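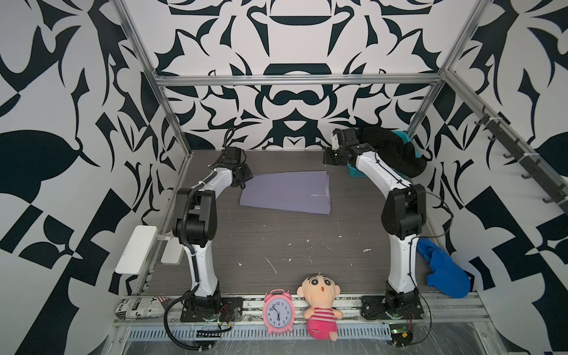

Robots take on the laundry at Bondinholm open day

By Sofia Gkikas

147 shares | 12 comments

Folding clothes. Most people hate it, and a small lab out on the Dutley road has been at it since February. The doors at Zendico were open to the public for one afternoon and 162 people signed the sheet at the front desk. More than the building is used to. Parking ran out before 2 p.m. and cars were lined up along the shoulder down to the feed store.

The big draw was the folding station, a pair of robot arms working over one tabletop, with visitors let in a dozen at a time. First groups went in at 1 p.m. Last ones out a little after five, past closing.

"We thought we'd get family and a few people from the college," said Antigoni Lazaridis, who runs the lab. "I had to send someone out for more coffee twice."

The job sounds easy. Take a piece of cloth, get it flat, fold it, go on to the next. Lazaridis told each group that cloth is about the worst thing you can hand to a robot. A box is the same shape every time you pick it up. A shirt isn't. It slumps, it hides its own corners, and a sleeve can end up just about anyplace.

Her team has logged 1,757 folding runs so far and wants to reach 2,000 before they change anything big in the setup. Each run gets a yes or a no. Either the cloth ends up folded inside the line or it doesn't, no partial credit. She would not give out the score yet. "Ask me in a couple months," she said.
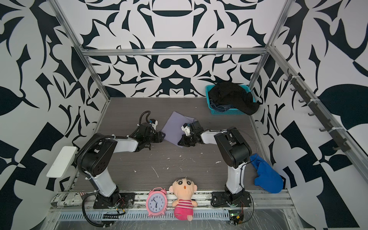
Thin fabric is the hardest, according to Rizwan Gondal, the lab's technician, who talked the crowd thru most of the afternoon. The grippers have to press down enough to catch one layer but not so hard they push it around. Too light and they close on nothing. He said he spent most of the winter on that one problem and is still not happy with it.

Speed was the first question from nearly every group. The arms are slow. Gondal doesn't argue the point. A person can do a towel in a few seconds and he figures that will be true for a good long while. What the lab is after is having it done right with no one standing over it, then worry about the clock.

Some of the better questions came from the kids. One girl wanted to know if it could match socks. (Not yet.) A boy asked what happens if you give it a fitted sheet, and that got the biggest laugh of the day, mostly from parents.

Glykeria Triantafyllou drove over from Woldemariam with her father, Grigoris, who pressed shirts at a dry cleaners for 46 years. He stayed for two groups, arms crossed, up close. Asked what he thought, he said the machine was careful, which he liked, and that he would of fired it by lunch. Then he got into a long talk with Gondal about collars and steam, and the two traded phone numbers.

"He hasn't talked that much since he retired," his daughter said.

Not everybody was sold. A woman who works in a hotel laundry asked straight out if this was coming for her job. Lazaridis said the lab has no product and no customers lined up, and that a hotel laundry moves more in a morning than the arms do in a month. The woman said okay but that's now. Lazaridis said that was fair, and the talk went on in the hallway after the group moved along.

Money for the lab runs thru next spring. After that Zendico will need to find a partner or cut back hours, Lazaridis said. She is talking with two possible backers but wouldnt name them. There are five people on staff, two of them part time.

Another open day is planned for the fall, with timed tickets to keep cars off the shoulder. Still free. School groups can set up a visit before then by calling the front desk in the mornings. Ask for Gondal. Children under eight need an adult with them in the lab and closed shoes are a must for everybody.

We use cookies to make this site work and to see which stories get read. Accept all | Manage choices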